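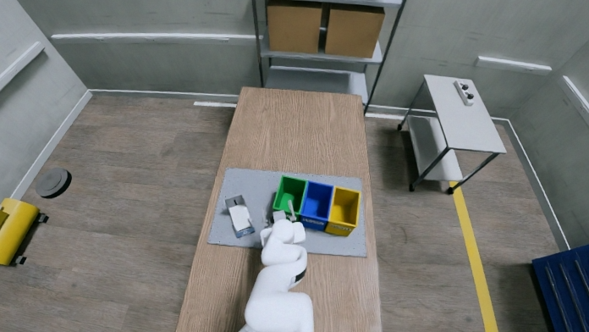 Green, blue and yellow bins on the table mat.

Vevdale Mask Leak Logs

Nightly leak readings from home CPAP users, collected to compare cushion sizes. Maintained by Yiran Gu and Harriet Montoya.

Contents
The set holds 700 nights from nine adults. Each night is one CSV file, named with the user code and the night number. Summary values are in nights.csv.

Columns
time: minutes since the blower started
pressure: delivered pressure, cm H2O
leak: total leak, liters per minute
ramp: 1 while the ramp is running, otherwise 0
cushion: S, M or L, as entered by the user

Leak is total leak, so it includes the normal flow through the exhaust vent. Subtract the values in vent.csv if you need unintended leak only. The table was worked out by Guangming Meng for the Fenthorpe nasal mask.
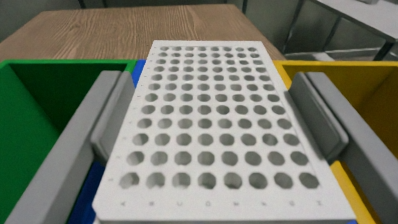 Readings from the Makus full face mask use a different vent and have their own rows in the same file. About 200 nights were recorded with that mask. If the mask field is blank, leave the night out of any comparison.

Known problems
Humidifier settings are missing for user 4. Two users changed cushions partway through a night and entered only the second size. Clock times were removed before release, so naps can't be told from full nights except by length.

Use
Research and teaching only. Don't use these files to set pressure or choose a mask for a patient. Send corrections to Huiling Guo. 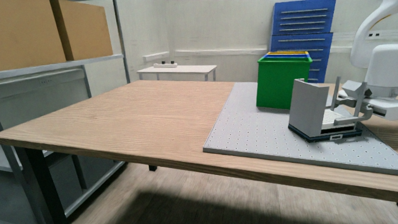
Green bin toward the back of the perforated plate.

Changes
v2: vent table added, June
v1: first release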